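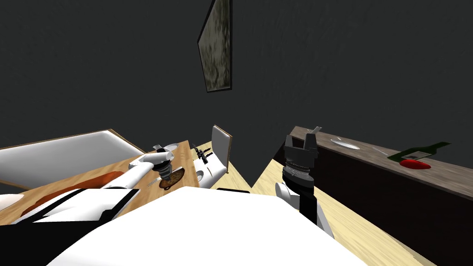

Loose parts play is a form of early childhood play in which children are given open-ended materials that can be moved, stacked, joined, lined up and taken apart again, with no set way of using them. Common materials include pine cones, shells, fabric scraps, cardboard tubes, wooden rings, buttons and river stones. It's used in preschools, family day care and kindergartens, and it works beautifully at home too, where the kitchen cupboards alone can keep a four-year-old busy until lunch.

Materials

Loose parts are usually grouped as natural (seed pods, bark, feathers), household (lids, pegs, egg cartons) or salvaged (offcuts, tile samples, cable reels). Outdoor collections run to bigger things such as planks, crates and tyres, which children need to lift together, and a great deal of talking and bargaining goes on while they do it! Many centres store their parts in shallow baskets at child height, sorted by colour or texture, and let the sorting fall apart during the day.

Learning

Children at play with loose parts count, compare sizes, make patterns and test what will balance on what. Fine motor skills get a workout from threading and pinching, and language grows quickly because a shell can be a boat, a phone or somebody's dinner. Toddlers tend to fill and empty containers over and over, a wonderfully absorbing stage, while older children build towns and long, complicated stories to go with them.

At Prikcombe

The preschool at Prikcombe keeps one of the liveliest collections, begun by the educator Tullio Cocco with 80 wooden rings and a box of gum nuts. It has since grown to more than 2,000 pieces, shared with the Mangubat and Kilow playgroups. Families bring in new finds each October, and the favourite corner, known as the Erkora, is a sandy patch under a tree where anything from the shelves may be carried and left overnight.

Safety

Small parts are a choking hazard for children under three, who are offered larger pieces and watched closely. Splintered timber, cracked plastic and rusty metal are thrown out, and washable items are cleaned in warm soapy water. Seeds and pods are checked against local lists of poisonous plants before they go into the baskets.

See also

Heuristic play
Mud kitchen
Treasure basket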